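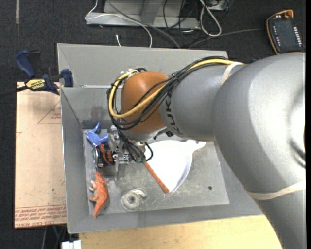 金属の箱と、行き場所のない小さい物たち

六月に入ってから、部屋の片付けを少しずつしています。前の記事では本棚のことを書きました。今日は、本でも服でも食器でもない、小さい物のことを書きます。

日本語には「こまごました物」という言い方があります。日本に来たばかりのころ、Wakana Okabeさんにこの言葉を教えてもらいました。岡部さんは(漢字が合っているか、毎回少し心配になります)以前同じ職場にいた人で、今でもときどき私の日本語を直してくれます。「こまごま」は辞書に「細々」と書いてありますが、同じ漢字で「ほそぼそ」とも読むそうです。「細々と暮らす」と書いてあったら、どちらで読むのか、私はまだ自信がありません。

話を戻します。私の家のこまごました物は、主におもちゃです。子どもはいません。全部私の物です。ゴムの動物、プラスチックの人形、おまけについてきた車、旅行先で買った小さい置き物、そういう物です。買うときは一つずつ買いますから、増えているという感じがしません。引っ越しのときにだけ、増えたことが分かります。

今のアパートには去年引っ越してきました。そのとき、おもちゃは段ボール箱に入れて運びました。段ボール箱には太いペンで「その他」と書きました。この「その他」の箱が、押し入れの前に一年近く置いてありました。掃除機をかけるたびに足で押して、終わったらまた足で戻していました。箱の角がだんだんつぶれて、最後はふたが閉まらなくなりました。

それで、入れ物を変えることにしました。

入れ物を探す

最初に考えたのは布のかごです。駅の向こうのPrultentという雑貨屋に、持ち手のついた布のかごがたくさん並んでいます。色もきれいですし、軽いです。一つ買って帰って、おもちゃを入れてみました。入ることは入りました。しかし布は柔らかいので、重い物を片方に入れると、そちらに傾きます。棚の上で少しずつ姿勢が悪くなって、疲れた人のようになりました。このかごは今、洗面所でタオルを入れています。タオルなら姿勢がいいです。

次は透明なプラスチックの引き出しを考えました。中が見えることは便利だと思いました。でも、店で長い時間見ているうちに、中が見えすぎると思い始めました。透明な引き出しにいろいろな色の物が入っていると、閉めても片付いた感じがあまりありません。これは好みの問題だと思います。見えるほうがいい人も多いでしょう。

それから木の箱も見ました。木の箱は好きです。ただ、気に入った箱はどれも値段が高くて、おもちゃより箱のほうがずっと立派になってしまいます。中身が恥ずかしがると思って、やめました。

今いちばん気に入っているのは、灰色の金属の入れ物です。壁が高くて、まっすぐではなく斜めになっていて、上の縁が広いです。底は塗っていない金属で、白っぽい傷がたくさんあります。新しい物の美しさはありません。しかし私は、傷のある底を見ると安心します。自分が新しい傷をつけても分からないからです。

壁が斜めであることは、使う人にとっては大事なことだと思います。まっすぐな壁の箱は、隅に入った小さい物を取るときに、手の甲が壁に当たります。斜めだと、その分だけ上が広いので、手が楽に入ります。反対に、悪いところもあります。上が広い分、棚の場所をたくさん使います。我が家の棚は幅が120センチで、隣に炊飯器の予備の釜(なぜ予備があるのかは長い話です)が置いてありますから、並べるときには少し考えなければなりませんでした。

底には小さい丸い穴もあります。穴より小さい物は入れないほうがいいでしょう。ビーズや、時計の電池や、裁縫の針などです。私はそういう物を、お茶の空き缶に入れています。

物は隅に集まる

大きい入れ物に小さい物を入れると、不思議なことに、真ん中はあまり使われません。だいたい隅に集まります。後ろの左の隅に、青いおもちゃが入っています。手足なのか、ひれなのか、とがったところがいくつかあって、一つは上を向いています。青い物は灰色の金属の中でよく目立ちます。探さなくても目に入るので、この色の組み合わせは好きです。

とがった形のおもちゃは、片付けるときに少し難しいです。丸い物や四角い物と違って、隣の物に引っかかります。一つを持ち上げると、もう一つがついてくることがあります。ついてきた物は、たいてい途中で落ちます。落ちると、金属の入れ物の場合、大きい音がします。夜にすると隣の人に悪いですから、私は夜の九時を過ぎたら、おもちゃの整理をしないことに決めました。

この音の問題は、底に布を敷けば簡単に解決します。フェルトの布を切って敷いている人のブログも読みました。私も古いタオルで試してみましたが、タオルの輪になった糸に、とがった物がまた引っかかりました。音は静かになりましたが、取り出すときにタオルも一緒に上がってきます。それで、また裸の金属に戻しました。薄いフェルトならよいかもしれません。次に手芸の店に行ったら見てみます。

隅に集まることについて、岡部さんに話しました。岡部さんは「人間も電車で端の席に座りたがるでしょう」と言いました。確かに私も端の席が好きです。ただ、おもちゃは自分で席を選びません。私の手がそうしているのだと思います。考えてみると、私は物をしまうとき、壁に沿って置く癖があります。机の上でも、冷蔵庫の中でも同じです。真ん中を空けておくと、まだ入るような気がして、気持ちが楽なのかもしれません。

分け方をやめたこと

片付けの本には、よく「種類で分けましょう」と書いてあります。私は本に書いてあることを守りたい性格なので、最初は分けました。動物、乗り物、人の形の物、食べ物の形の物、それからその他です。紙に書いて、仕切りも作りました。仕切りは菓子箱の厚紙を切って作りました。

半日かかりました。そして次の日から困りました。

たとえば、魚の形をした車があります。タイヤがあって、目もあります。これは動物でしょうか、乗り物でしょうか。Gwynneという名前の小さいゴム人形もあります。私がつけた名前で、昔読んだ小説の人物からもらいました。この人形は帽子がケーキになっていて、人なのか食べ物なのか決められません。毎回どちらに入れたか忘れて、両方を探します。結局、分からない物は全部「その他」に入れるようになり、「その他」だけがいっぱいになりました。段ボール箱のときと同じです。

それで、種類で分けることはやめました。今は大きさだけを見ています。手で握って隠れる物はお茶の缶、隠れない物は大きい入れ物です。これなら考える時間がいりません。片付けにかける時間は30分から10分になりました。もちろん、物を探すときには前より時間がかかります。でも私は、おもちゃを急いで探したことが一度もありません。急いで探すのは、鍵と、はんこと、イヤホンです。この三つは玄関の皿に置いています。

厚紙の仕切りは捨てるのがもったいなくて、引き出しの靴下のところで使っています。靴下には種類の問題がありません。

手入れについて

金属の入れ物の掃除は簡単です。私は次の順番でしています。

まず中の物を全部出して、新聞紙の上に広げます。新聞を取っていない場合は、スーパーのちらしでもいいです。

乾いたはけで、隅のほこりを集めます。角のつなぎ目のところに細かいほこりがたまりやすいので、そこは古い歯ブラシを使います。

それから、固く絞った布でふきます。汚れが取れないときは、食器用の洗剤を水で薄めて使います。

最後に、必ず乾いた布でもう一度ふきます。水を残したまま物を戻すと、あとでさびの原因になります。

後ろの壁に、赤茶色の薄い汚れのような跡があります。私はこの色を見るとすぐに「さび」という言葉を考えますが、赤いゴムのおもちゃをこすりつけたときにも似た色がつくので、見ただけで決めてはいけないと思っています。消しゴムで軽くこすってみると、ゴムの跡なら薄くなることがあります。紙やすりはおすすめしません。以前、別の缶で使ってしまい、そこだけきらきら光って、汚れよりも目立つようになりました。

おもちゃのほうの手入れは、物によって違います。硬いプラスチックは、ぬるいお湯と洗剤で洗います。細いところは綿棒です。柔らかいゴムは、洗ったあとに日陰で乾かします。私は一度、ベランダの日の当たるところに並べて、緑のかえるを黄色いかえるにしてしまいました。半分だけ黄色くなったので、右から見るのと左から見るのとで違うかえるです。岡部さんは「二匹いるようでお得」と言ってくれました。

べたべたになったゴムについては、よい方法がまだ分かりません。ベビーパウダーをつけるという方法を読んで試しましたが、白くてべたべたの物ができただけでした。詳しい方がいらっしゃったら、コメントで教えてください。

母に送った荷物

片付けの途中で、母に送る物を少し選びました。母も小さい物が好きです。私の癖は、たぶん母から来ています。実家のテレビの前には、陶器の鳥が並んでいて、子どものころ、テレビの画面の下のほうはいつも鳥の頭で見えませんでした。字幕が読めないので、私は音だけで話を覚えました。今、外国語の聞き取りがあまり怖くないのは、鳥のおかげかもしれません。

送ったのは、木の独楽と、折り畳める小さい扇子と、Clemisという喫茶店でもらったコースターです。Clemisはもう閉店しました。コースターには猫の絵があって、母がビデオ通話のときに「それは何」と二回聞いたので、欲しいのだと思いました。

荷物を作るときは、物と物の間に紙を詰めました。日本の郵便局の人はとても丁寧で、中身を一つずつ英語で書くのを手伝ってくれました。「独楽」は英語でtopと書くそうです。topは「上」だけだと思っていましたから、係の人と二人で少し心配しました。荷物は届きました。母は独楽を回せなくて、今は鳥の間に立てかけてあるそうです。

まだ決めていないこと

段ボール箱の「その他」には、まだ残っている物があります。壊れた物です。足が一本ない馬、電池を入れても光らない灯台、何かの部品だと思う白いプラスチック。

馬は接着剤で直すつもりで、足も取ってあると思っていました。今回探したところ、取ってあった足は別の動物の足でした。色は近いですが、指があります。馬に指があるとおかしいので、つけるのはやめました。今は本棚の、52ページで止まっている小説の隣に寄りかかっています。この小説も、そのうち読みます。

灯台は、光らなくても灯台の形をしているので、残してもいいと思います。白い部品は、捨てた次の日に何の部品か分かりそうで、捨てられません。皆さんは、こういう部品をどのくらいの期間取っておきますか。岡部さんは一年と言います。私の父は、私が生まれる前の部品をまだ持っています。

それから、ふたのことも考えています。大きい入れ物にふたがないと、ほこりが入ります。板を切ってもらって上にのせれば、その上にも物が置けます。でも、上に物を置いたら、開けるのが面倒になって、私はきっと開けなくなります。布をかけるだけにするか、何もしないで、ときどきはけで掃除をするか、迷っています。

次の記事では、台所の引き出しのことを書くつもりです。箸が多すぎます。

Zhuoran Kong

追記
「はけ」はどんな物かという質問をいただきました。私が使っているのは、ペンキ用の、毛の柔らかい物です。書道の筆でもできますが、穂先が曲がるので、字を書く予定のある筆は使わないほうがいいと思います。

もう一つ追記です。本文で「独楽を回せなくて」と書きましたが、母から訂正が来ました。回せるけれども、テーブルが傾いているのだそうです。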